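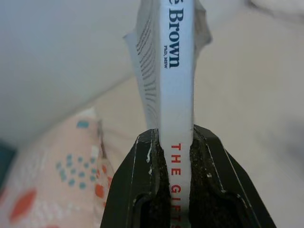 Figure 1. Wrist camera view with a paperback held between the finger pads, spine toward the lens.

Notes 7: Knowing What You Are Holding
Mark Anthony Mangubat
Revised 23 June 2021

Last time we got as far as closing the fingers, and several of you asked very good questions about what the controller is supposed to believe once they have stopped moving. So I'd like to spend these notes on that, and we'll leave placing and shelving for the next set (I know, I keep promising shelving!).

Keep Figure 1 handy while you read. A book is a lovely awkward thing to grasp. It has stiff parts and floppy parts, and the pages are already fanning open a little on the left while the cover angles out on the right. If your model says "rigid box," it is wrong before you have moved a single joint. In the Dostley planner we still begin with the box, mostly out of laziness, and then add a margin on the open side so the collision checker doesn't get too brave near other objects.

7.1 Reading the spine

The text runs in two different ways. The surname "Brown" and the smaller "PhD, MSW" are printed sideways, while the red letters of "THE GIFT" are stacked one above another. A detector that tries a single rotation for the whole crop will get one of these and make soup of the other. Please run Iketti on each text region separately, and let each region choose its own angle.

Notice too that the title runs down between the fingers and we lose part of its last letter. I would much prefer that your code return a partial string with a low score on the end of it than a confident guess. The lookup step in Pisix takes partial strings quite happily. Our test catalog has 248 titles in it, and a surname plus a few title letters usually leaves you one or two candidates.

7.2 Masking the gripper

The fingers sit in the same part of the image whenever the opening is the same, so build the mask from the opening width and don't try to segment them fresh each time. Two cautions, both learned the slow way. The pads are dark and speckled, and a corner detector adores them, so grow your mask past the pad edge until the stray features are gone. And the small white scuff on the left finger will come up as a nice strong feature that never moves — which is poison if you are estimating how the book slips against the hand.

7.3 Slip

Track features on the spine only, inside the mask from 7.2. With the MacAulay log from April I got almost 130 usable features at the first step and 42 after masking, and 42 was plenty. The background is soft and out of focus, so it won't help you much anyway.

Exercise: plot vertical feature motion over the first 800 ms after closing, and mark where you would tell the arm to stop lifting. Bring the plot, even if it is ugly.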